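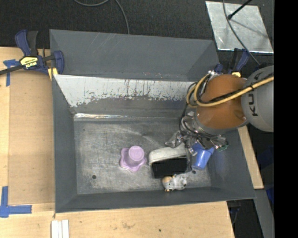 Gray bin on the tan table, clamped at two corners. Lavender cup left of center, blue cup on the right.

I have been using shallow metal bins as sorting trays since August, and a few people have asked for the details, so these are my notes on the bin, the clamps and the method.

The bin is a wide rectangular tray with sloped sides and a flat floor. I got it secondhand from Karthik Kumarasinghe, who was clearing out a workshop unit in Tirkanberg and wanted it gone. The floor is scuffed and scratched all over, with faint swirls in the metal, and there is a small round hole on the left side. I have left the hole open. If you sort anything smaller than a bottle cap, put tape over it first.

The sloped walls are the main reason I prefer this to a box. In a box with vertical walls, small items end up against the side and you have to dig them out with a fingernail. On a slope they slide back toward the floor when you nudge them. The drawback is lost floor area. A sloped bin takes up more of the table than its usable floor would suggest, so measure the rim and not the base when you decide where it goes.

The pale panel along the upper inner wall has drips and dark specks on its lower edge. I tried dish soap, then baking soda paste left on for 80 minutes, then a plastic scraper. The soap took off a greasy film. The paste did nothing I could detect. The scraper works slowly and I stopped after one short section. The residue does not transfer to anything placed in the bin, so I am treating it as cosmetic.

Clamps

An unclamped bin walks. Each time you push an item against a wall the whole thing moves a little, and after a few minutes it is no longer square to the table. I tried a rubber shelf liner first. It held against sideways pushes but bunched up underneath, and the bin rocked.

Quick-release bar clamps solved it. Mine are blue, one at each of two opposite corners. Two is enough for this size. I tested four and saw no difference, and the extra pair took away space along the rim where my forearm would otherwise go. Notes on fitting them:

Put the clamp pad on the rim and the other jaw under the tabletop.
Squeeze until the bin stops moving, then one more squeeze. More than that will dent a soft wood table. Mine is a light tan wood and marks easily.
Point the bar away from the side you work on. I caught a sleeve on it twice before changing this.
Check both clamps again after the first 17 items or so. The first one always settles a bit.

Rizwan Nanayakkara suggested screwing the bin down permanently. I use the table for other things, so no.

What goes in it

Mixed household items, mostly from the kitchen shelf and the toy drawer. The current lot includes the lavender plastic cup with the wavy, flower-shaped base, the blue plastic cup, a black case with a white curved lid, and a small white-and-gray toy animal with a tan head. None of these stack with each other, which makes them a reasonable test of a sorting layout.

The lavender cup is the most stable thing in the set when stood upright. The flared foot is wide compared with most cups I own. It also wastes space in a cupboard, because the scalloped edge will not sit flush against anything. I keep it at the end of the row.

The black case goes in flat. Toy animals go in last and come out first, since they roll under other items and get missed.

Quantity matters more than I expected. My first sessions used 22 items at a time and I spent most of the effort moving things out of the way of other things. With a handful, every item can be reached without touching its neighbor, and the total time for a drawer went down even though there were more loads. Vasanthi Thambiah runs the same method on her craft supplies and settled on small loads independently.

Order of work

Load the bin. Separate the items so that each one has clear floor on all sides. Take the tall ones out first, then the flat ones, then whatever is left. Wipe the floor between loads with a dry cloth. A damp cloth leaves streaks on the metal, and light plastic picks them up.

For destinations I use three plastic crates labeled keep, move and donate. Chaminda Sikder uses a fourth for repairs. I tried that for a month and the repairs crate filled up and stayed full, so it was removed.

Open items

The rim has a slightly rough spot near one corner. I will go over it with 800 grit paper when the bin is next off the table.

I am also looking for a second bin with a shallower slope. If anyone near Tirkanberg has one, leave a comment with the rim dimensions and the depth.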